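How to Clear a Table That Has Become a Shelf

Every flat surface in a house is a shelf waiting for its chance. Ours is a table covered in teal-blue fabric, and it holds out for 2 days at best. The method below is the one I use before dinner, when the plates need somewhere to go.

Start by putting nothing away. Push everything toward one corner and look at what you have. Most of it will be trash, toys or something to drink, and you can sort by those three words without any deep thought.
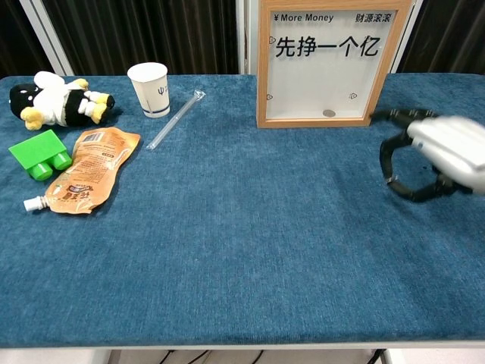 Typical haul: plush toy, paper cup, wrapped straw, green block, drink pouch.

Do the trash first. A used paper cup goes, however sturdy it looks. A straw still sealed in its wrapper is not trash, so back in the drawer it goes with the other 70.

Next, toys. Plush ones live in the Festel basket by the stairs and blocks go in the bin with the lid. If you find one block, check under the couch for its relatives.

Pick up drink pouches by the spout end, upright, and check the cap before you tip anything. Fabric with a pile holds on to juice like a grudge.

Last, go over the cloth with a dry, soft brush, all strokes in one direction. I use a Gosselin clothes brush. A lint roller also works, if you enjoy buying lint rollers.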